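Notas de la sesión del martes, 6 de mayo de 2025

# Programar música en vivo en salas pequeñas

Buenas a todos otra vez. Antes de entrar en materia, gracias por los mensajes sobre la sesión anterior, que leí con calma el domingo (varios me pedíais más ejemplos y menos teoría, y tenéis razón, así que hoy vamos cargados de ejemplos). Seguimos con el bloque del concierto como encargo: quién lo pide, quién lo paga y qué se le promete al público cuando compra la entrada.

## 1. El cartel no es una lista de nombres

Cuando una sala anuncia a un grupo principal con un telonero, está contando una noche entera. El orden, el tamaño de la letra y hasta la hora de apertura de puertas dicen algo, y el público lo lee aunque no se dé cuenta. Acordaos del caso de **Geduna**, el ciclo de folk con el que llevamos peleándonos desde el principio del curso: el primer año pusieron a todos los artistas en el mismo cuerpo de letra, por pura generosidad, y la gente llegaba a mitad de la noche convencida de que lo mejor venía al final.

Albane Barbier, que llevaba entonces la programación, lo corrigió al año siguiente con dos decisiones muy sencillas:

- hora de inicio de cada actuación impresa en el cartel, también la del telonero;
- una frase corta sobre cada artista, escrita por alguien que lo hubiera oído en directo.

Me encanta la segunda, os lo confieso. Una biografía de agencia se reconoce a la legua, y una frase de alguien que estuvo allí también.
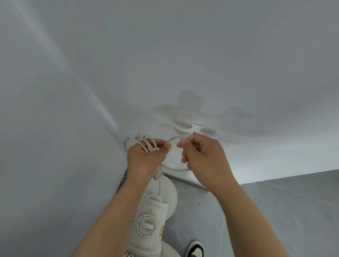
## 2. Aforo, precio y caché

Volvamos a los números, que ya sé que a esta hora de la tarde cuestan un poco más. La sala Clidus tiene unas 600 localidades de pie. El dúo Irine pide un fijo más un porcentaje de taquilla, y la entrada sale a 12 euros. Lo primero que hay que preguntarse es con cuánto público se cubre el fijo, y solo después cuánto se gana si se llena. Muchísimos promotores jóvenes hacen la cuenta al revés (yo mismo la hice al revés durante años, con resultados que os ahorro).

Tres cosas que se olvidan casi siempre en el presupuesto:

1. Los derechos de autor, que se calculan aparte.
2. La cena y el alojamiento del equipo técnico, además de los del grupo.
3. El tiempo de prueba de sonido, que también son horas de personal.

En el caso del cuarteto Sárközi, cuatro músicos acústicos sin apenas amplificación, la prueba fue más larga que la de un grupo de rock. Conviene preguntarlo por escrito y con tiempo, sin fiarse del formato.

## 3. El telonero

Un buen telonero prepara el oído. No hace falta que se parezca al principal, pero sí que la misma persona pueda disfrutar de los dos sin cambiar de humor a las bravas. Agathe Barbier propone en su texto (lo tenéis en la carpeta de lecturas, es cortito y se lee muy bien) que el telonero se elija escuchando la primera canción del principal, que es la que va a recibir al público ya caldeado. A mí me parece una idea preciosa y muy discutible, y por eso mismo quiero que la discutamos.
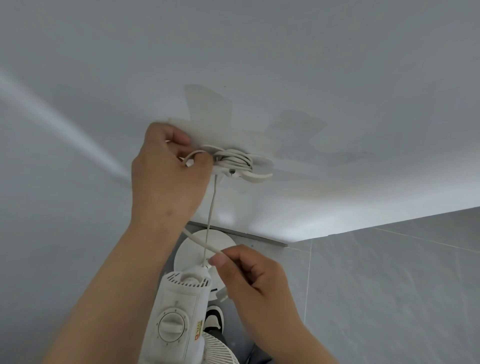
*Dos manos en un soporte blanco de techo, con el cable gris claro enrollado en el centro.*

## 4. Para la próxima sesión

Traed un cartel real de un concierto al que hayáis ido, a ser posible con telonero, y media página sobre lo que prometía y lo que encontrasteis. Vale cualquier género, desde una orquesta de verbena hasta un recital de piano. Lo comentaremos por parejas y luego en común.

El trabajo largo se entrega en junio: programa de una noche completa para Clidus, con horario, presupuesto y texto de presentación. Quien prefiera inventarse otra sala puede hacerlo, pero que me lo diga antes y me indique el aforo.

Lecturas pendientes: el texto de Agathe Barbier y el dosier de Geduna, sobre todo las páginas de horarios.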